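Search the forum Enter keywords Go

Wagons as daily drivers, who's still doing it?

pulville_wagon
My dad drove a 1978 Malibu wagon with a 305 and a bench seat wide enough for all of us, and I have been chasing that feeling ever since. Last November I finally found one outside Pulville, same year, tan over tan, one owner before me. I put 1011 miles on it the first month because I kept inventing errands! Groceries, the dump, my sister's place up by the lake (which is not on the way to anything). So who else is commuting in a long-roof, and what have you done to make it livable?

Linnea S
Me! 1972 Country Squire, and yes, the fake wood is still on it. Mine gets 15 mpg if I'm gentle and I am almost never gentle. Best thing I did was the seat belts, second best was a decent radiator. Before that I'd sit in the school pickup line watching the needle climb and praying.

j_pan
Nice cars both, but I'm going to be the grump. Daily driving an old wagon in salt country is how you end up without an old wagon. I did two winters in a '77 LeSabre Estate and the tailgate wiring, the rear quarters and the spare tire well all went. I'd park it from first snow on and buy a beater.

pulville_wagon
Fair, and I do worry about the tire well. Mine has a drain plug that somebody siliconed shut. I pulled it and about drowned my shoes. It's open now and I oil everything behind the panels in the fall. But I bought it to drive it, I really did.

Masaru Wada
Junhao is right about the salt and wrong about the answer. Wash the underside every time it gets above freezing and keep the drains open. I ran my '80 Caprice wagon year round through five winters and sold it solid. The thing that killed my enjoyment was the rear window. Slow as molasses, and then one night it stayed down in the rain.

j_pan
Five winters where, though? There's a big difference between a dusting and what we get. My street gets brined before every flurry. I'm glad yours lasted, I just don't think washing it is enough around here.

Masaru Wada
Ninh, up on the hill. Plenty of salt, I promise you.

Linnea S
On the rear window: check the ground first. Mine crawled for a year and I had already priced a motor. I cleaned the ground, put fresh grease in the tracks, and now it goes up like it's late for something. Cost me an afternoon and a skinned knuckle.

hung_d
Long time reader, first wagon! I picked up a '79 Malibu in Prellard with 162 thousand on it and the little V6. It's slow and I love it so much. Question for the OP, did you change the rear springs? Mine sags with just two bags of mulch in the back.

pulville_wagon
Congrats!! Yes, new springs and air shocks. Get the springs first and see if you still want the shocks. Mine sat so much better that I held off on the shocks until I started hauling my nephew's drum kit.

j_pan
OK, I'll agree on the springs. And post pictures of the V6 car, I have a soft spot for those.

hung_d
Pictures of the car this weekend when it's clean. 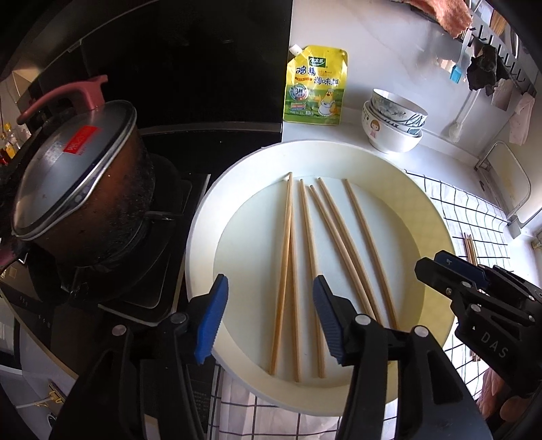 Chopsticks in the big basin, next to the stove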